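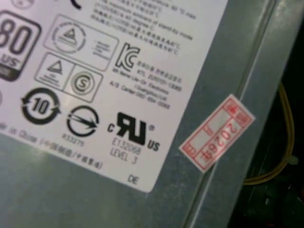
Figure 4 – Étiquette d'homologation du bloc d'alimentation, côté faisceau jaune

4. Démontage d'une unité centrale avec la cellule Werkitz

Ce chapitre concerne la cellule de démontage Werkitz équipée de la pince à deux doigts et de la caméra de poignet. Il suppose que l'installation mécanique (chapitre 2) et le calibrage de la caméra (chapitre 3) sont terminés. Pour les cellules livrées avec l'ancien contrôleur Mendes, voir l'annexe B.

4.1 Lecture des étiquettes

1. Mettre l'unité centrale hors tension, débrancher le cordon secteur et attendre deux minutes.
2. Poser le boîtier à plat sur la table, panneau latéral retiré, et serrer les brides.
3. Dans le logiciel Dater, ouvrir le menu Inventaire puis choisir Lecture étiquette.
4. Amener le poignet au-dessus du bloc d'alimentation en mode pas à pas. L'étiquette n'a pas besoin d'être droite : le logiciel redresse le texte jusqu'à 56 degrés d'inclinaison.
5. Lancer la lecture. Dater cherche d'abord les marques de certification (80 PLUS, KC, UL), puis les numéros imprimés à proximité, par exemple E132068 sous la marque UL.
6. Comparer le résultat avec l'étiquette et valider, ou corriger à la main.

Note – Les autocollants rapportés sur la tôle, comme celui qui porte 2026年 en rouge, sont enregistrés dans un champ distinct. Ils ne remplacent pas la date de fabrication.

Note – Si le champ Fabricant reste vide, relancer la lecture avec le jeu de caractères coréen. Le nom figure souvent dans le petit bloc de texte voisin de la marque KC.

ATTENTION – Ne jamais ouvrir le bloc d'alimentation lui-même. Les condensateurs peuvent rester chargés longtemps après la coupure. La cellule est prévue pour déposer le bloc entier.

4.2 Dépose et rangement du processeur

Avant de commencer, vérifier que le râtelier est vissé sur son support et que la référence du râtelier est bien déclarée dans Dater (Réglages, Postes, Râtelier). Une référence erronée décale tous les points de dépose.

1. Retirer le ventirad à la main, nettoyer la pâte thermique et ouvrir le levier du socket.
2. Charger le programme 594 (prise processeur). Le programme 1541 est réservé aux barrettes mémoire et serre trop fort pour un processeur.
3. Régler la vitesse sur Lente pour le premier cycle.
4. Appuyer sur Départ. La pince descend, saisit le processeur par les bords et remonte à la verticale.

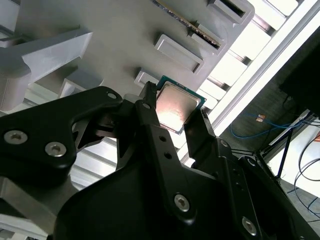
5. Laisser le bras présenter le processeur devant la fente qui lui est attribuée. Les fentes plus larges et celles des barrettes ne conviennent pas, même libres.
6. Contrôler l'alignement sur le retour caméra. Si le circuit touche le bord de la fente, appuyer sur Pause et corriger par pas fins avec les touches X et Y.
7. Reprendre le cycle. La pince s'ouvre dès que l'appui en fond de fente est détecté.
8. Contrôler visuellement la position du processeur, puis confirmer la dépose dans Dater.

ATTENTION – Ne pas passer la main entre les doigts de la pince pendant une pause. Le couple est maintenu. Pour reprendre une pièce, utiliser Ouverture manuelle, en tenant la pièce par les bords.

Note – Une lumière de plafond forte peut fausser le contrôle d'alignement. Réduire l'exposition de la caméra d'un cran, ou orienter le râtelier autrement et refaire l'apprentissage des points.

4.3 En cas d'arrêt du cycle

Message « Prise incomplète » : le levier du socket est mal ouvert, ou les doigts sont encrassés. Les essuyer avec un chiffon non pelucheux et relancer à partir de l'étape 4.

Message « Appui non détecté » : la fente est occupée ou le râtelier a bougé. Refaire l'apprentissage du premier point – les autres sont recalculés.

Arkthorpe, service documentation – révision de novembre

© Arkthorpe. Reproduction interdite sans accord écrit. Contact | Haut de page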